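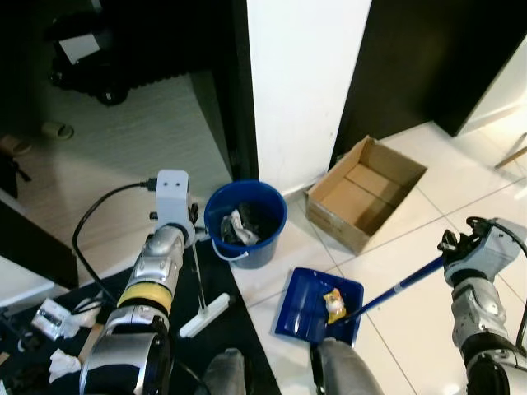
Blue bucket and open cardboard box on a tiled floor

Uvska Self-Drive Camp Kit
Supplied by Hindness for hire with any overland route starting at Brumgate

The Uvska kit is a complete camp set for travelers driving their own vehicle or one of ours. It sleeps up to 4 people and packs into two hard cases that fit flat behind the rear seats of a standard wagon with the seats up. Hire is by the trip, with a maximum of 8 nights. Longer routes need a second booking.

Price per hire: $549
Shelter: one ridge tent, cotton canvas, sewn-in floor, two mesh doors
Sleeping: four self-inflating mats, four three-season bags, four liners
Cooking: two-burner gas stove, windshield, nesting pots, kettle
Lighting: two rechargeable lanterns, one headlamp per person
Charging: 12-volt lead, vehicle socket type

The stove regulator is set for camps up to 2000 meters. On the Oral loop the last two sites are above that height, and the high-altitude regulator should be requested at booking. Gas is not included. Cylinders with the correct thread are sold at the depot and at the fuel station past the second river crossing.

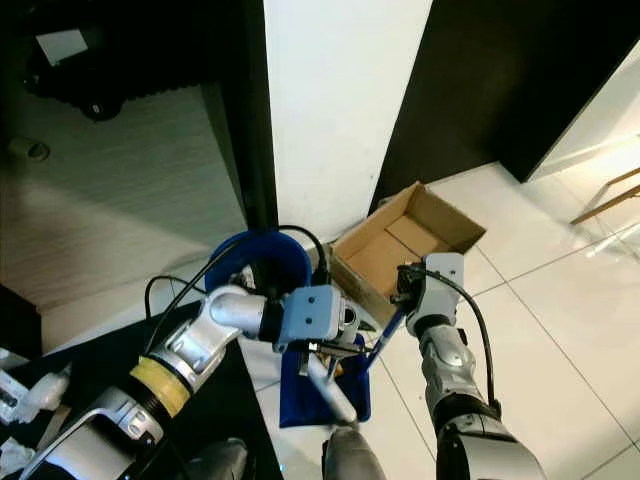 Tent poles are numbered at the base and go up in order, starting from the door end. One person can pitch the tent, but the ridge pole is easier with two. In wind, peg the upwind side first and leave the guy lines slack until the ridge is level. Sand pegs are in the smaller case, under the mallet.

Return condition
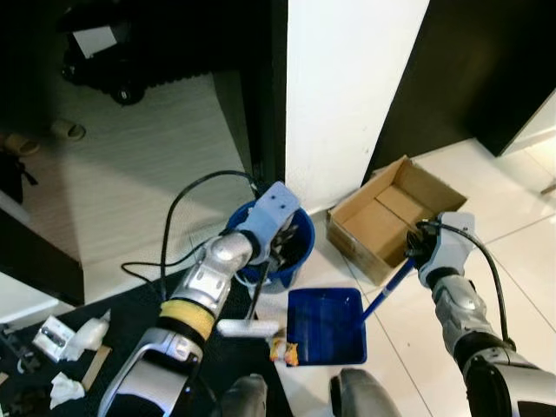

Kits are checked on return by Domenica Lehner's team at the Brumgate depot. The tent may come back damp if it rained on the last night, as long as this is noted on the return slip. Sand and loose grit should be swept out before the tent is folded — grit left in the canvas wears through the floor seam. A bucket and dustpan like the blue ones shown are enough for the job. Stove grease, torn mesh and missing pegs are charged at the rates on the hire sheet.

The depot is closed on Sunday. Kits due that day can be returned the next morning with no extra charge.
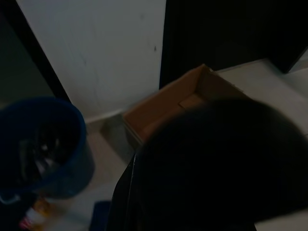 Can the kit be carried on a connecting charter flight?
The large case is over the hold limit on most light aircraft, so the kit is hired for road routes only. Guests who fly between camps should look at the fully serviced trips.

Booking

Add the kit at the equipment step when reserving a route. Stock is limited in January, when the Oral loop is at its busiest. Extra mats and a child-size sleeping bag can be added up to the day before pickup. A signed hire sheet and a driver's license are needed at the counter.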